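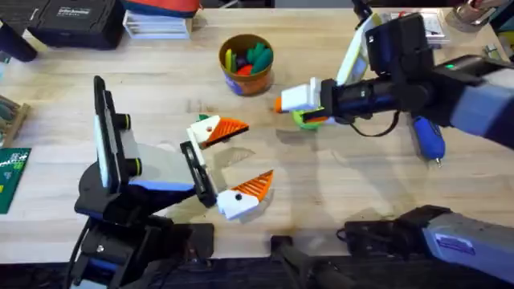
Wood Movement and the Workshop Top

Print this page | E-mail this page

The bench shop at Flemereck has been gluing up solid wood tops since the building was a feed store. Its head joiner, who asked that the firm's name be used in place of his own, spent part of a morning in April going over how a glued top behaves after delivery, and why so many complaints come in during the first winter.

"A top is never finished moving," he said. "It takes on moisture in summer and gives it up when the heat goes on. The length hardly changes. The width does, and people bolt the width down."

The shop checks every board with a pin meter before glue-up. Anything reading above 9 percent goes back to the rack. Boards stay stickered for 19 days in the same room where they will be machined, a period the shop settled on after a batch for a school in Predcombe opened up along three joints.

"We had rushed it," he said. "The boards were dry on the outside and the meter was telling us what we wanted to hear. Now we cut one board from each stack and read the middle."

Of the 1,214 tops the shop has records for, 153 came back for flattening or joint repair. Most of those had been fixed to a steel frame with round holes and no slots. The shop now supplies 6 slotted brackets with each standard top and asks that the screws in the front row be tightened fully and the rest only snugged.

On finish, he was brief. The shop applies oil to both faces and all four edges. "The underside is the one that gets skipped. Then one face breathes and the other doesn't, and the top cups." He recommends a fresh coat after the first year, then whenever water stops beading.

Film finishes are available on request – the shop uses Millero, a satin varnish – but he does not like them on surfaces that will be clamped to or drilled. "Oil you can patch in an afternoon. With varnish you sand the whole top."

Asked about placement, he said to keep tops away from floor registers and to leave a gap at the wall. A customer on the Rees road had a top pushed hard against masonry on both ends of its width, and it lifted in the center by August. It was cut down, reinstalled on slotted brackets, and has stayed flat through two heating seasons.

Questions on tops and brackets: contact the Flemereck shop office | Copyright Flemereck Bench Shop | Back to top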